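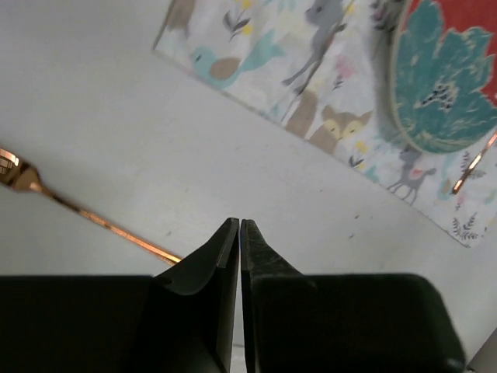
Slide 1. Copper-colored fork and printed placemat.

Last updated: March

Open with the title and the scope. One place setting: mat, plate, fork, spoon, mug. No knives, no glassware, no napkins. Glassware is covered in the Sunday session and anyone who asks should be sent there.

Running time is 17 minutes without questions. The room at Bostance seats 26, so no microphone. Nayeli Ayala has the timer and will signal at the halfway point.

Slide 2 – terms. Define these before using them.
Mat: the flat textile under the setting.
Field: the area of the mat left uncovered by the plate.
Front edge: the long edge nearest the diner.
Setting line: the line on which the lower ends of the flatware should stop.

Say that the setting line is measured from the table edge. If the mat is crooked and the flatware is aligned to the mat, everything is crooked together and the error is harder to find. Square the mat first, then stop touching it.

Slide 3 – order of work. Mat, plate, fork, spoon, mug. The plate fixes the center and the other three pieces take their position from it. Mention that the Grotix manual puts flatware before the plate. We tried that order for a month. The gap between fork and spoon was set by eye and the plate often did not fit in it, so pieces were handled twice.

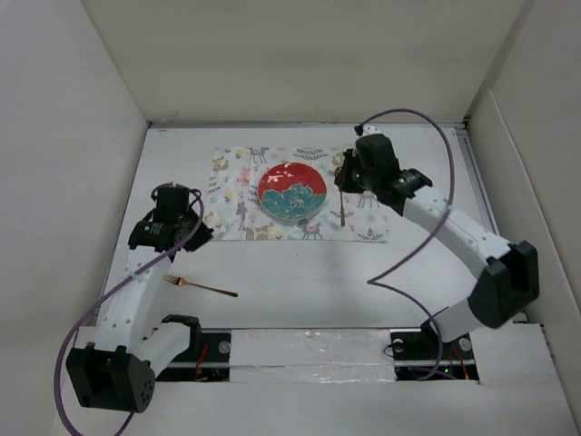
Next point is centering on a printed mat. A plain mat gives you only its edges. A printed one gives you edges plus a pattern, and the pattern competes. Deer, flowers and sprigs scattered over a white ground have no center line, and people will still try to line the plate up with one of the animals. Tell them to ignore the print and compare the left and right fields only. If the fields match, the plate is centered.

Same point for plates. A large flower has a top and a bottom, or people decide it has. Pick one orientation per table and write it on the sheet. Either is acceptable. Mixed is a fault.

Pause for questions on centering. Limit to two.

Slide 4 – flatware. Fork left, spoon right, both handles toward the diner. Spoon bowl up. Leave the same gap on each side of the plate. A fork lying on bare table to the left of the mat is still unplaced and gets logged that way, even if the angle is nearly right. The log has no column for "almost".

Copper-toned flatware shows fingerprints under overhead light. Hold by the sides of the handle. Wipe with a dry cloth after placing, one pass.

Slide 5 – clearing and resetting. Read out the Grusten figures: about 4000 settings laid over the trial, 3000 of them on printed mats. Most repeat handling came at the reset stage, when pieces were put down wherever there was space. The fix was a parking position for each piece, outside the mat area.

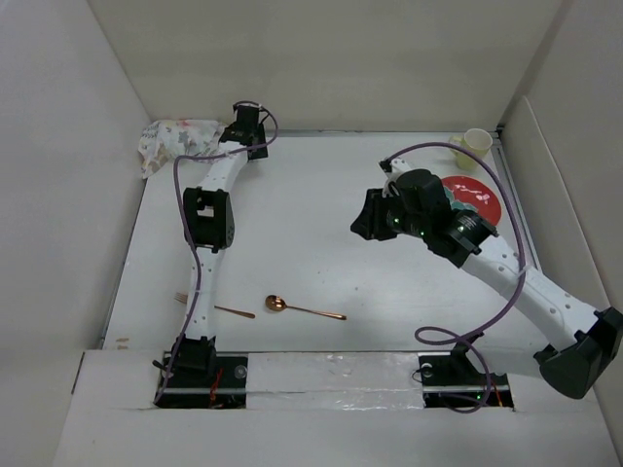 Slide 6. Patterned cloth, pale yellow mug, red plate, copper-colored fork and spoon.

Ask the audience which piece they would move first. Expected answer is the plate. Correct answer is the cloth. Go back to slide 3 if more than a few get it wrong.

Mug: upper right, clear of the spoon, handle pointing right. The Muñoz sheet has it at upper left for left-handed diners – mention only if asked.

Last slide is the checklist. Leave it up during questions. Printed copies are by the door, one per person.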